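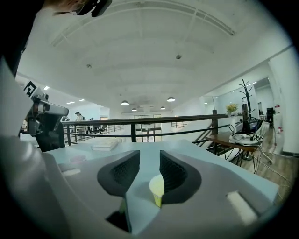 Cilleven Practice Services has published its updated guidance on prior authorization for the coming year. The main points for our client practices are set out in this thread. (1/10)

Beginning in January, every authorization request must be entered in Wolleo before the visit is scheduled. Requests sent by fax or left by voicemail will be returned to the practice without being worked. (2/10)

The change follows a review of 609 requests handled for clinics in the Cundotia and Ikeda groups. Of these, 435 were approved on first submission. The remaining 174 were denied, delayed or sent back for more information. (3/10)

Missing clinical notes were the most frequent cause of delay. Please attach the most recent office note, signed and dated by the treating provider. An unsigned note is treated by most payers as no note at all. (4/10)

The second most frequent cause was a mismatch between the procedure code on the request and the code on the later claim. If the planned procedure changes, notify your account team the same day so that the authorization can be amended. Many payers will not amend it once the claim has been filed. (5/10)

"Front desk staff are often asked to supply details that only the clinical team has," said Valentina Barrientos, Director of Payer Relations. "The new form sends those questions to the clinical team directly." (6/10)

Practices will see two new required fields: place of service and the rendering provider's individual NPI. The group NPI will not be accepted in the second field. For locum providers, enter the locum's own number and add a comment. (7/10)

Urgent requests should continue to be marked as such, with the reason stated by the provider. Please reserve this status for cases that meet the payer's definition. In the review period, 33 requests were marked urgent on account of an appointment date alone, and each was returned to the standard line. (8/10)

Training sessions will be led by Getsemaní Arriaga, Manager of Client Education. Each session lasts one hour and is held online. At least one person from each practice location is required to attend. Registration links have been sent to the billing contact on record. If your billing contact has changed, write to your account team before registering. (9/10)

Authorizations already approved remain valid until their stated end date and do not need to be entered again. Open requests will be moved to the new form by our staff. The full guidance is available in the client portal under Documents, Authorizations. Posted 14 December 2022. (10/10)

Correction to post 7: the place of service field takes the two-digit code only. Please do not enter the facility name.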